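Singer Gebru says she is done being polite about her old label, and she wants everyone to know it. Whether there is anything behind the noise this time is another question.

In a long voice message posted to her fan channel, the singer claimed that Clokari, the label that put out her first two records, is still sitting on money she earned from streaming and from last year's shows. She gave no amount. She did say she has "papers" and that she will show them when she is ready, a promise her followers have now heard more than once.

"They know what they did and they know I kept my mouth shut," she said. "I'm not keeping it shut anymore. Let them sue me, I'll bring my own chair to court."

The message runs for close to an hour if you count the parts where she is singing along to her own demo, and by the next morning it had been cut up and passed around with all kinds of captions. Most of them left out the part where she thanks the label for paying for her first video.

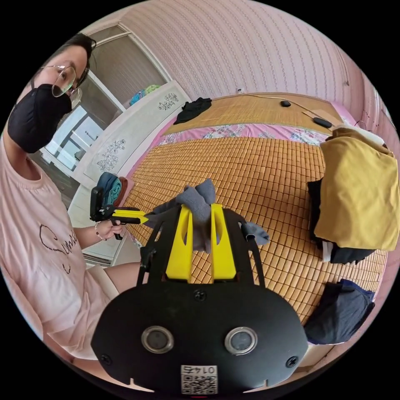 JOSTTHORPE, 28/09/2025 - Clokari answered with a statement that managed to be both angry and vague. The label said it had "met every duty" under its contract with Gebru and that her claims were "hurtful to the people who built her career." It did not say whether she is owed anything. Asked twice by this site if the final royalty report had been sent to her, the label's press desk replied with the same statement again, this time with the typo fixed.

The person stuck in the middle is Vaida Tamošiūnaitė, who managed Gebru until March and now looks after three other Clokari acts. Fans decided within hours that she was the "snake" mentioned near the end of the message, though Gebru never used a name. Tamošiūnaitė told us she had not listened to the whole thing and did not plan to.

"I got her out of bed for rehearsals and I got her paid for shows where the promoter was hiding in the kitchen," she said. "If she has a problem with the numbers, there's a lawyer for that. I never held the money."

She would not discuss why the two stopped working together. People who were close to the tour say it came down to the Rutosstead date, which was announced as sold out and then quietly moved to a smaller hall that holds 900. Gebru's side blamed the label for poor promotion. The label's side blamed the singer for turning up late to interviews and skipping one altogether. Both stories can be true, and neither has much to do with missing royalties.

There is also the matter of timing. Gebru has a new single on the way, her first without a label behind it, and tickets for a short run of 4 club shows went on sale the same evening the message appeared. The cheapest seat is $60, a steep price for an artist who has not had a song on regular radio rotation in two years. Her new team insists the dates were picked long ago and that the message was recorded "in the moment." Maybe so. The link to the tickets was pinned under it before most people had finished listening.

None of this means she is lying. Singers at her level do get shortchanged, contracts in this business are often written to be hard to read, and a label that has nothing to hide could end the argument in one afternoon by publishing a payment record with her consent. Clokari has not offered to do that. Gebru has not asked them to, at least not in public, and she has not filed a claim that we could find at the court in Jostthorpe.

Her fans are split. Some have started posting old clips in which she calls the label her family. Others want a boycott of everything on the Clokari roster, including a couple of teenagers who signed this summer and have never met her. One of those acts asked people to stop sending him messages about a fight he knows nothing about.

Tamošiūnaitė says she would still sit down with her former client if the invitation came without an audience. Gebru's team said the singer was in the studio and would have no further comment, then called back later to check that we had the name of the single right. We had not asked for it.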